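I've been putting off the second-arm budget since September, so I finally sat down and wrote out what the folding bench has cost me and what comes next.

The arms came from Plamari as a pair. I don't regret that, but the quote left out things I ended up buying anyway. Spare finger sets from Erham were $81 each and I bought 2. Cables, a longer power strip and power adapters came to $174. None of it was in my first spreadsheet, and all of it had to be there before I could run anything.

The big item for next year is a computer. The Sugawara build I priced is $1,891 with the graphics card I want – more than I'd like to spend, and it will have to wait until after the wrist cameras are sorted out. The old one still works. It's just slow when every camera is streaming.

The fabric table cover was cheap and I'd buy it again.

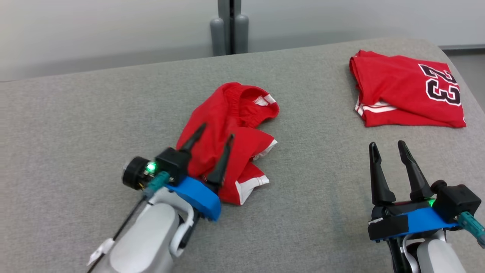
Red sportswear on the gray cover.

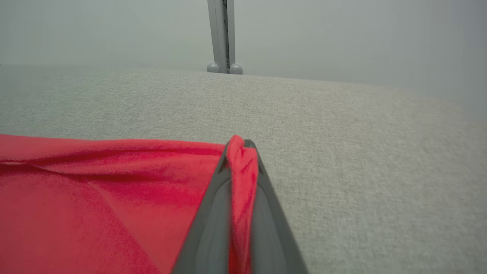
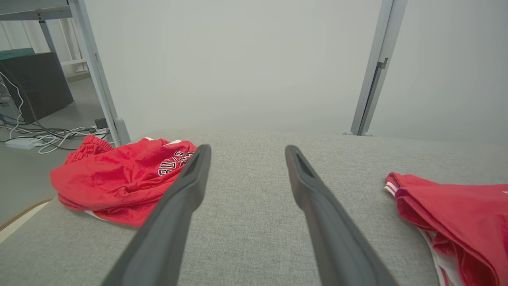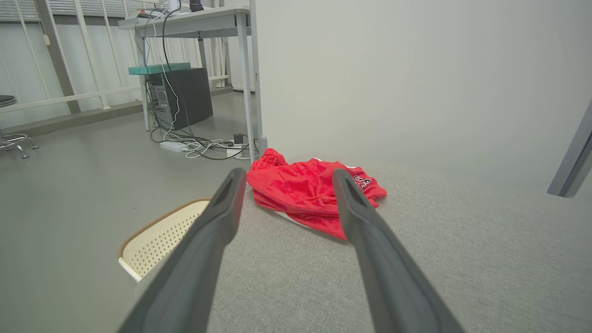
If you're planning something similar, price the small parts first and the arms last. I did it the other way and had to move money twice. Ask the seller what a replacement motor costs and how long it takes to arrive. Plamari answered the same afternoon. Dodo, the other shop I looked at, wanted me to buy a service plan before they'd give me a number, so I dropped them.

I'm keeping a line for laundry too. Practice clothes wear out, and I'd rather budget for a few more shorts and jerseys than keep raiding my own drawer. The spreadsheet still needs a column for shipping.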